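Sturnier Opens Simulated Demonstration Program for Gripper Training

Company will collect examples in simulation first, with 55 operators steering a virtual arm
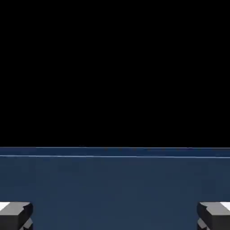
Deirdre Fahy would have started with real arms, and told the project team so in May. Her view is that people steer more carefully when something can break, and that a learning system picks up on that care. Sturnier took the point into account in planning the program, which will add a stage on physical arms once the simulated work is done.

ORNANCE, 01/03/2018 – Sturnier today announced the start of Tirkex, a program to gather examples of gripper movement for a learning system. Operators steer a simulated arm from a desk, using a hand controller and the view from the arm's own wrist. Each attempt is saved with the images, the position of the arm and the opening of the gripper at every step.

The program covers three tasks: reaching to a set point, picking up a block, and placing a block on a mark. Each operator will work in three sessions. The first session is for practice and is not used in training.

Attempts that miss are kept. They are labeled as misses and stored apart from the successful ones, so that the learning team can decide later how to use them. Approach movements over a bare table are recorded too – the system has to learn what to do before it reaches an object as well as after.

"We asked operators to move at the speed that feels right to them," said Gwenaël Delorme, who leads the program. "The early recordings were all very slow, and the system learned to be very slow. We changed the instructions and started over."

The simulator uses plain surfaces and simple shapes in this stage. Table color and lighting will be varied in the next one. Recordings are checked by a second person before they enter the training set, and any with dropped images or a stalled controller are removed.

Gráinne Nic Giolla is responsible for operator training. New operators get a short written guide and a supervised first hour. They can stop and discard an attempt at any time, but are asked to note why.

Salameh, which supplies the hand controllers, will also receive a report on controller faults found during the sessions.

Press questions and requests to visit the Ornance office should be sent to Ailbhe Brophy at the Sturnier press desk.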